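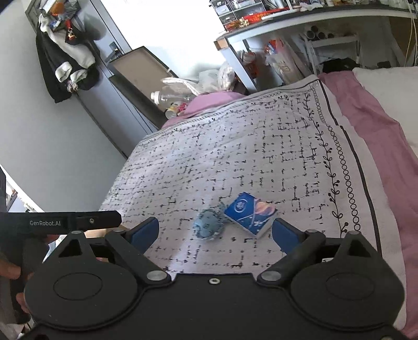
Acta da reunião de sábado, 19 de novembro de 2022
Grupo de Croché e Trocas de Noltwood - preparação da tarde de bonecos e roupa de cama

Presentes: Priit Kairys (que presidiu), Piyumi Wanigasekara (acta), Ashraful Debnath, Tharindu Navaratnam e, a partir do ponto 3, Mizanur Siriwardena, que veio directamente do trabalho.

A reunião começou às dez e um quarto, em casa da Piyumi, no quarto das traseiras, com as portas abertas para a sala porque não cabíamos todos do mesmo lado. O chá foi servido antes do ponto 1 e voltou a ser servido antes do ponto 4.

1. Acta anterior

Foi lida em voz alta a acta de setembro. O Tharindu pediu uma correcção: onde se lia que os cobertores seguiam para Kennedy, deve ler-se Favulcombe. Para Kennedy seguiram apenas os gorros. Aprovada com esta emenda.

O Ashraful lembrou que na mesma acta ficou por escrever a receita do bolo de laranja, pedida por três pessoas. O Priit prometeu ditá-la à Piyumi no fim. Ditou-a, e está colada no caderno do grupo, na contracapa, para não se perder outra vez.

2. O boneco azul

Foi o ponto mais animado da manhã! O pequeno boneco de croché ou malha azul-claro, mais ou menos redondo e cheio de argolinhas felpudas, foi posto em cima da cama para todos o verem bem, e a verdade é que ninguém queria passar ao ponto seguinte. A textura ganhou toda a gente. O Priit, que costuma defender a malha lisa com unhas e dentes, disse que mudava de opinião pelo menos até ao Natal.

Conversou-se bastante sobre a maneira de chegar àquele pelo. A Piyumi explicou que trabalha a argola solta à volta do dedo, aperta com um ponto baixo e faz a carreira seguinte simples, para segurar. O Ashraful experimentou ali mesmo com o fio que trazia no saco e conseguiu quatro argolas muito jeitosas e uma quinta enorme, que guardou por razões sentimentais.

Pontos assentes sobre o modelo:

Fica como modelo principal da tarde de trocas, com o nome provisório de Novelinho. O Tharindu preferia Nuvem, e o assunto volta na próxima reunião.

O tamanho mantém-se pequeno. Um boneco que cabe na mão acaba-se numa tarde, e queremos que quem vem pela primeira vez leve para casa uma coisa terminada.

Nada de olhos de plástico nem botões nos bonecos para crianças pequenas. Quem quiser cara, borda a cara.

As argolas não se cortam. Houve quem perguntasse se cortadas não ficariam ainda mais fofas - ficam, e depois largam fio por todo o lado.

A Piyumi vai passar as instruções a limpo, numa folha só, com as carreiras numeradas e um desenho da argola visto de lado. O Ashraful ofereceu-se para seguir a folha às cegas, sem ajuda, e apontar onde se perder. É o melhor leitor de provas que temos, porque se perde com muita honestidade.

3. Caixas pequenas para embrulhar os bonecos

Falou-se a seguir de caixas. A ideia é dar cada boneco numa caixinha reaproveitada, forrada com um retalho por dentro. A caixa azul rectangular que estava na cama, ao lado do boneco, serviu para começar a conversa: azul com azul resulta lindamente, e o oval branco do rótulo até lhe dá graça. O Tharindu acha que se devem deixar as caixas com a cara que têm e pôr só uma fita. O Priit gostaria de as ver todas cobertas de papel pardo com um carimbo de batata, coisa que já fez em casa com os sobrinhos e que recomenda com entusiasmo (e com aventais).

O Mizanur chegou nesta altura, ouviu as duas posições e propôs que cada um fizesse como gosta. Foi aceite com grande alívio.

Ficou assente que todos trazem as caixas pequenas que tiverem, limpas e com as abas inteiras. Caixas de medicamentos ficam de fora. O Mizanur fala com a papelaria Rarstead, que costuma ter aparas de papel bonito e nos guardou um saco delas na Primavera.

4. Roupa de cama para a mesa de exposição

A Piyumi levantou a questão de como cobrir a mesa grande do salão, que tem um tampo cheio de riscos. Olhámos todos para a cama ao mesmo tempo. A colcha branca com os tracinhos e cantinhos pretos espalhados é exactamente o que se quer por baixo de peças de cor: alegra e deixa ver o trabalho. A barra lateral, com a trepadeira de folhas miúdas e as bolas pretas em fila, foi elogiada por todos, e o Ashraful já anda a pensar em passar aquela trepadeira para croché, como remate de uma manta. Fez um esboço nas costas da ordem de trabalhos. Pede-se que lho devolvam.

Discutiu-se também o cor-de-rosa. Havia pano rosa do lado da cama e uma almofada rosa ao fundo, e a combinação com o branco e o preto agradou tanto que se resolveu adoptá-la para a mesa: branco com desenho preto em baixo, um pano rosa dobrado a cair de um dos lados, almofadas rosa e brancas para dar altura às peças de trás. O Tharindu temia que o rosa apagasse o azul-claro do boneco. Puxou-se uma ponta do pano para mais perto, comparou-se, e o próprio Tharindu declarou que se tinha enganado e que nunca tinha visto um azul tão feliz.

A colcha da Piyumi é emprestada só para esse dia e volta a casa lavada. O Mizanur leva alfinetes de ama para prender o pano por baixo do tampo. Comida e bebidas ficam na outra mesa, junto à janela. O Priit pediu que isto ficasse escrito com clareza e olhou para o Ashraful, que se riu.

5. Material e contas

O Mizanur apresentou as contas da lã. O grupo tinha em caixa 1.494 coroas, gastou 662 em fio e agulhas e mantém o resto para a renda do salão e para a lã da Primavera. Ninguém teve dúvidas. O Tharindu sugeriu comprar de uma vez fio azul-claro do mesmo lote, para que os bonecos da exposição combinem uns com os outros. Depois de alguma conversa, preferiu-se misturar azuis: uns mais claros, outros quase cinzentos, conforme as sobras de cada um. A mesa vai parecer um céu de Abril!

Recebemos de Favulcombe 19 novelos oferecidos, quase todos de algodão. São bonitos mas escorregam muito na argola, e vão para pegas de cozinha. O Ashraful fica com eles e distribui na próxima sessão a quem quiser. A Piyumi pediu o verde-musgo, que lhe foi logo prometido.

As agulhas de 3,5 mm continuam a desaparecer. Pede-se a todos que vejam no fundo dos sacos e entre as almofadas do sofá.

6. Programa da tarde de trocas

Ficou o seguinte plano, que a Piyumi passa a cartaz:

Abertura às duas. Mesa posta já de manhã pelo Priit e pelo Mizanur.

Das duas e meia às quatro, oficina do boneco azul, com a Piyumi numa ponta e o Ashraful na outra. Quem já sabe a argola ajuda o vizinho do lado.

Às quatro, lanche. Bolo de laranja do Priit, pãezinhos de coco do Tharindu, e o que mais aparecer.

Das quatro e meia em diante, trocas. Peça por peça, lã por lã, sem dinheiro. O Mizanur recordou a senhora que no ano passado trocou um cachecol por um frasco de compota e saiu a cantar; foi acordado que a compota também é aceite.

O Tharindu propôs um canto mais sossegado, com almofadas no chão, para os miúdos desenlearem novelos. Foi aprovado por aclamação, até porque há dois sacos de lã emaranhada à espera desde o Verão e os adultos já desistiram deles.

7. Outros assuntos

O Priit leu uma mensagem do lar de Kennedy a agradecer os gorros. Pedem mais, de preferência em cores vivas, e um dos residentes gostava de aprender a fazê-los. O Ashraful vai lá na primeira semana livre que tiver e leva duas agulhas grossas e um novelo amarelo.

Falou-se da ideia antiga de uma manta comum, feita de quadrados de toda a gente, com um objectivo de 1.000 quadrados. O Mizanur acha o número maravilhoso e o Priit acha-o assustador. Concordam os dois em que se começa por fazer os primeiros e depois logo se vê. Cada quadrado terá 12 cm de lado, remate branco, e o centro à escolha. A trepadeira do Ashraful, se sair bem, dá a volta à manta inteira, e só de falar nisso ficámos todos com vontade de ir buscar as agulhas.

A Piyumi perguntou se alguém queria ficar com a acta da próxima vez. Seguiu-se um silêncio longo e muito cordial. Fica o Tharindu.

8. Tarefas

Piyumi: folha de instruções do boneco, cartaz, empréstimo da colcha.
Ashraful: prova da folha, novelos de algodão, esboço da trepadeira, visita a Kennedy.
Mizanur: papelaria Rarstead, alfinetes de ama, caderno de contas.
Tharindu: almofadas para o canto dos miúdos, pãezinhos, próxima acta.
Priit: chave do salão, bolo, carimbos de batata para quem os quiser.

A reunião terminou ao meio-dia e vinte. O Mizanur e a Piyumi ficaram mais um bocado a treinar a argola, e o segundo boneco já vai na quarta carreira.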